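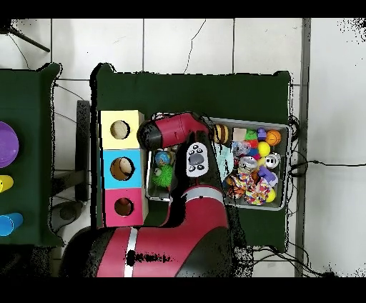
Ekow Nutsugah wrote to me after the last class that he'd read the Feltow chapter twice and still couldn't see why anyone would bother with a sourdough starter when a packet of yeast does the job in 2 hours. Fair question, and a good place to pick up, so let's spend week 4 on it!

Packet yeast is one kind of yeast, bred to work fast. A starter is flour and water that has been left out and fed until wild yeasts and bacteria settle in together. The yeasts make the gas. The bacteria make acids, and those give you the sour taste and also help the loaf keep longer (I've had one go eight days on my counter, wrapped in a dish towel, and it still made decent toast).

Some words you'll need for the reading:

Feed: add fresh flour and water.
Discard: the part you take out before feeding. I put mine in pancakes.
Levain: a bit of starter built up for one particular dough.
Proof: the rise after shaping.

Now, percentages. Bakers count everything against the flour, so the flour is always 100. If I have 500 grams of flour and use 20 percent levain, that's 100 grams of levain. People get tangled up because the numbers add up to more than 100, and yes, they do, and that's fine. Work through the table on page 22 before you come in and bring your scribbles, even the wrong ones.

On temperature: my kitchen is cold by October and my dough crawls. I used to panic and add more levain. These days I just start it earlier and go do something else - a slow dough is usually a tastier one anyway.

For next time, read the section on rye and feed your starter the night before. Ekow, bring a yeast loaf if you like and we'll taste it next to mine.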